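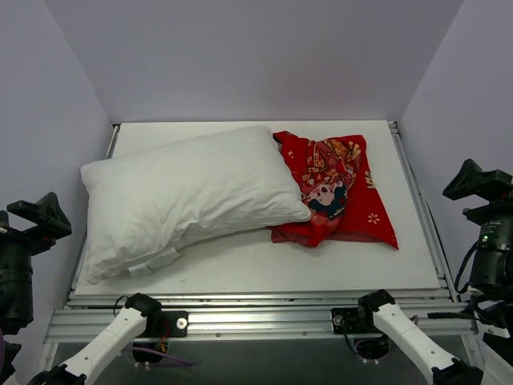

A standard bed pillow spends eight hours a night under a head, and most households wash the cover every week or two and the pillow itself almost never. The cover gets the attention because it comes off. What is underneath carries on taking in sweat, skin oil and dust until it goes flat or yellow, at which point it is usually thrown out.

Areeba Sial has spent most of her working life on the filling. She runs the bench at Zillis, a small textile care workshop that takes in bedding from guest houses and private customers, and last year her team handled 3,194 pillows. Fewer than she expected were past saving.

"People bring in a pillow and tell me it's dead," she says. "I ask what they did to it, and they washed it once, on its own, and put it away damp."

Washing a pillow on its own is the most common fault she sees. In a front loader, a single pillow sits on one side of the drum and throws the load off balance during the spin. The machine either slows down to protect itself or stops. Either way, too much water stays in the filling. Two pillows of similar size, placed opposite each other, spin properly. In a top loader with a centre post, they should stand upright on either side of it.

The care label comes first. On most pillows it is a small fabric tag sewn into a side seam, and it gives the filling, the highest wash temperature and whether tumble drying is allowed. Sial reads it before anything else and photographs it, as the print fades. Polyester fibre will usually take a warm wash. Feather and down will generally take one too, with less detergent and more rinsing. Solid foam and latex should not go in a machine at all; the block tears under its own wet weight.

Detergent should be liquid and the dose about half of what the packet suggests for a full load. Powder can lodge in the filling. Fabric softener is left out altogether, as it coats the fibres and they stop springing apart. A second rinse is worth the water. If pressing the wet pillow brings up suds, it needs a third.

Colour is the next problem. Sial keeps white pillows away from anything printed or strongly dyed until the coloured piece has been tested, and red is the one she trusts least. The test takes a minute. Wet a hidden corner of the cloth, press it firmly with a white paper towel and look at the towel. If it picks up colour, the cloth is washed alone in cold water and tested again. She applies the same rule to storage and to the laundry basket. A damp red cloth left against a white pillow overnight can mark it through the cover and into the casing, and a mark in the casing seldom comes out completely.

Drying takes longer than most people allow. The Zillis bench runs polyester pillows on low heat for two cycles, then takes them out, pulls the clumps apart by hand through the casing, and runs them again. Down can need most of a day. The outside will feel dry hours before the middle does. Sial's check is to fold the pillow in half, hold it for a slow breath and smell the centre. Any mustiness means it goes back in.

Line drying works in warm, moving air. The pillow should lie flat on a rack — hanging it by one end drags the filling down — and be turned every couple of hours.

The fold also tells her whether a fibre pillow is worth keeping. Once dry, it is doubled over on a flat surface and released. If it opens by itself, the filling still has some life. If it stays folded, the fibres have broken down and washing will not restore them. Feather pillows are judged by weight and feel, and can often be topped up through an opened seam.

For everyday care, she recommends a zipped protector under the pillowcase, washed monthly. The casing should be checked for small splits at the corners, where the seams take the most strain, and these closed with a short, tight stitch before the next wash. Creases in the casing do no harm and can be left alone.

Her own pillows are done every March and September, in pairs, with nothing coloured in the drum.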